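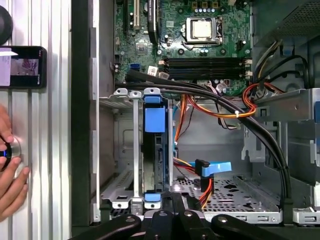

Can school pupils teach a robot to work inside an old computer?

They can teach it small pieces of the work, if they have patience and a teacher who accepts that the first term brings very little to show.

The Grimon club meets after lessons in the technical school at Vodside, in a long room on the ground floor which was before a metalwork shop. The smell of oil is still there on warm days. The club began with line-following cars, as many clubs do, and for two years it was happy with them. Then the school replaced the computers of its library, and the old ones were going to be thrown away. The pupils asked to keep them.

From this came the project which they named Walex. The aim is simple to say: a robot arm should help to take apart a desktop computer, so that the useful parts can be used again and the rest can be sorted. To do it is another matter. A desktop computer was made for human fingers, and not always for these.

I visited the club three times this spring. On my first visit the pupils were discussing cables, and on my last visit they were still discussing cables. A memory slot stays where it is, and its latches are always at the ends. A processor socket is square and has a bracket of metal. These things the pupils can measure and put in a table. But a bundle of power wires lies in a different way in every case, and it moves when it is touched. One girl from the oldest group told me that she had dreamed of yellow wires. She did not say it was a nice dream.

The work is divided in two. One group prepares the tasks and the other group records the attempts. A task must be small. "Remove the drive" is too large, so it became "go to the caddy", "hold the blue tab", "pull", and "stop if it does not come". The last one was added after a tab broke in the first month. The broken tab is now glued to the door of the cupboard where the tools are kept.

Each attempt is written in a notebook before it goes into the computer. The pupils complained about this rule, and I understood them, but the notebook has become the best thing the club owns. When I opened it, the last line had the number 641. Beside the number was the name of the task, a word for the result, and sometimes a remark. The remarks are short: "too low", "again too low", "good!!", "who moved the lamp". For the younger pupils the notebook is a first lesson in what an experiment is.

Safety takes more time than a visitor expects. No case is opened for the first time by the robot. The pupils unplug it, leave it for a day, take off the side panel by hand and look for sharp edges. The power supply is never opened, by pupils or by machine. While the arm is moving, one pupil has only the duty to watch and to stop it, and this pupil may not be asked questions. I forgot it once and was politely told.

In August the club will go to the Org, a meeting of school teams in which every team gets a computer it has not seen before. There are 9 tasks, and a team may choose the order. Last year the club came in 11th place, mostly because of one hour lost with a screw which was not of the usual kind. This year they have practised with as many sorts of screw as the school could find, and also with one the organisers had surely not thought of.

I asked the teacher what she would count as a good result. She thought for some time and answered that she would like the team to finish one long task without any help, and the place in the list was for the newspapers. The pupils, who heard it, did not agree at all. They want to be in the first five.

When I left, two of them were arguing if the arm should come to the memory from the right side or from above. The younger one had already written both ideas in the notebook, with a line under the one she preferred, and was waiting for her turn to try it.

The club room is open to visitors on the last school day of each month. Old desktop computers are accepted at the school office, if possible with the hard drive erased by the owner.

Published 2018-05-03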